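Can any robot pick stuff up off the floor and put it away yet?
Home Automation > Robots and gadgets
Asked by tiredknees_mo
256 views

Hi all, first time posting in this section, I'm usually over in Plumbing. I have two kids, a dog and a bad back, and what I want more than anything is something that will pick up the blocks, socks and little plastic guys off my floors before I go to bed. I already have a robot vacuum (a Sketine, got it on sale last August) and it's fine at vacuuming, but it only works if the floor is clear, so I spend my evenings bending over so the robot can have a nice time. It ate a shoelace on Friday and I had to take the brush out with pliers.

I keep seeing clips of robots with arms folding towels and loading dishwashers. Are those real? Is there one a regular person can buy, and would it do toys? I don't need it to be fast. It can take all night for all I care! I'm also wondering if it would be any good in the garage, because my workbench has the same problem, only with screws. Budget is flexible if it truly works, but I'm not spending car money.

gearbox_granny

Short version is no, not to buy, not for what you want. Longer version below, get a coffee.

I ran a packing line for years before I retired and we had arms that could pick up the same carton all day long without a miss. People saw them and said oh great, when do I get one for the kitchen. But the carton was always in the same place, facing the same way, with a light right over it, and if one came down the belt crooked somebody had to walk over and straighten it. Your living room is nothing but crooked cartons. A sock under a couch is a harder job than anything our machines ever did.

The towel clips are real as far as I know, but look for the little note that says what speed the video is playing at, and whether a person was steering. I went to a home show where they had a Karimi demo with a tidy-up robot. It put 4 toys in a bin and it was lovely to watch, and then it stood in front of a stuffed rabbit for so long that the lady running the booth picked it up herself. I clapped anyway.

For the garage, buy a magnet on a stick. I'm serious, it's the best thing in mine. For the toys I'd get a big flat play mat with a drawstring, dump the whole mess in one go and hang it on a hook. Your back will like it better than any gadget, and the Sketine gets its clear floor.

DaveOrNotDave

just get a second vacuum

half_a_solder_joint

I'm going to be a little more hopeful than granny, though I agree you can't order one today and have it work in your house on day one.

I mess around with simulated robots as a hobby (free software, an old gaming PC, a very patient spouse). The idea is you build a pretend house, drop a robot in it and let it practice, so nothing real gets broken. My current project is called Stenolska and the job is pretty much yours: go through the rooms, find what's on the floor, pick it up. I have 1105 practice runs saved so far. On the easy setup, with one object out in the open, it gets almost 2 out of three. Add a rug or put the thing close to a wall and it falls apart.
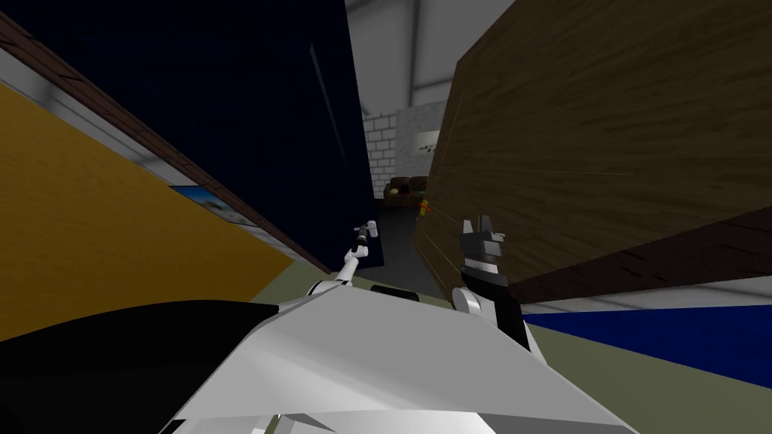
Simulated house, black block on the floor between the two arms. Sofa at the far end of the room.

You'd look at that block and just grab it. The robot has to work out where the block is, get its body close enough without running it over, choose an arm, come down at an angle where the fingers fit on both sides, and close without shoving the thing away. Every one of those steps can go a little bit wrong and the little bits add up. And that's a plain block! A sock has no shape at all until you pick it up, and then it has a different one.

There's also a big drop between the pretend house and a real one. A friend and I tried moving my code onto a secondhand Ramusex arm bolted to a bench, and it pushed a wooden spoon onto the floor over and over. We did get it to sort big bolts from little ones in a tray once we taped the tray down, so for your workbench I'd say that's closer than the toys, if you enjoy tinkering. If you don't, granny's magnet wins.

My guess is you'll be able to rent something slow that does hard toys before you can buy something that does laundry. I wouldn't hold off on the play mat.

tiredknees_mo

Thank you both (and Dave). Ordered the drawstring mat, the large one. Does anybody know if the Sketine brush is supposed to click when it goes back in? Mine doesn't click anymore.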